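3.2 Dividing the Floor

We wanted a sorting area that a household could lay down in an afternoon and pull up again without leaving a mark. Furniture was ruled out early. Shelves and bins push people toward the habits they already have with shelves and bins, and our question was how they sort when all they are given is open ground and a few lines. Tape gave us exactly that, and we grew very fond of it!

Each layout used two strips of blue masking tape crossing one another, which gave four sections (Figure 4). We asked participants to name the sections themselves before they placed anything. The names were a delight to collect. Some homes went with plain labels such as "keep" and "give away", while others came up with "ask my sister" or "October", meaning the month when the thing would next be wanted. In all, 38 households took part, and between them they sorted 173 household objects from the Rulham set, a mixed collection put together by Zübeyde Yüksel and Tae-yang Oh during the pilot.

The strips were placed by eye. In the pilot we had tried measuring, and people treated the result like a game board, setting each object squarely in the center of its section and asking whether they had done it right. A slightly tilted cross loosened them up. They leaned things against each other, let groups spread, and used the tape itself as a fifth place for objects they could not decide on. This last habit showed up in roughly 50 percent of sessions, and we return to it in Section 5 — it became the most interesting finding of the study.

Joins in the tape were left as they were. Two pieces that met a little out of line still read as one border, and no participant in our notes treated a join as a gap or a gate. Defne Gündoğdu checked the session notes for this twice. The size of the sections mattered more. When one was clearly smaller than the others, six households gave it to the objects they cared about most, a pattern we had not expected and would love to see tested on a larger floor.

Figure 4. Blue masking tape dividing the floor into four sections, with objects near the upper corners. 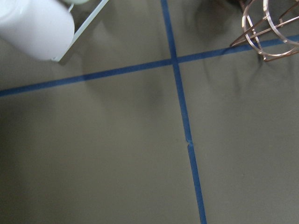 3.3 Session Procedure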